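How to write an author bio that doesn't make you wince

My second book, Laur, comes out in June, and last week the publisher asked me for "a short bio, whenever you get a minute". Reader, it took me two days! I've now worked out a way of doing it that I can live with, so I'm putting it down while I still remember.
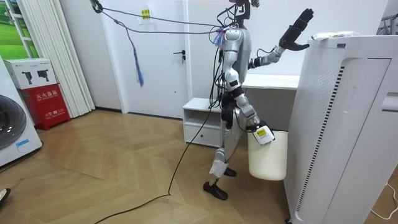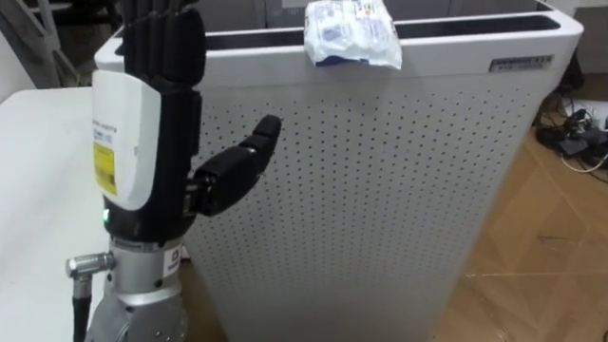
First, open a blank page and write down everything you might possibly mention. Books, prizes, day job, where you live, the cat. Don't tidy it up. Mine came to 406 words and included a swimming badge.

Next, cross out whatever a stranger wouldn't care about (goodbye, badge). Keep the book titles, who published them, and one thing that connects you to the subject. My first novel, Dralis, is set in a seaside town a lot like Clalulville, where I grew up, so Clalulville stays in.

Now write it in the third person. Yes, it feels daft — do it anyway, as the people putting on events will want to paste it straight into a programme. Start with your name and the word "is". "Is a novelist" works fine. "Has always been a lover of words" needs to go in the bin.

Put your newest book first and give the publication month if it isn't out yet. Check how your titles are spelled and whether they take italics. I once left the second "r" out of Prorent, the little press that did my short stories, and it was printed that way on a festival poster. Mortifying.

Then make two versions, a long one for the book jacket and a single sentence for magazines. Save them both somewhere you'll find them again, with the date in the file name.

Last of all, read it out loud. If you run out of breath before the first full stop, chop it in half — mine needed chopping twice.

Contact | © All rights reserved | Back to top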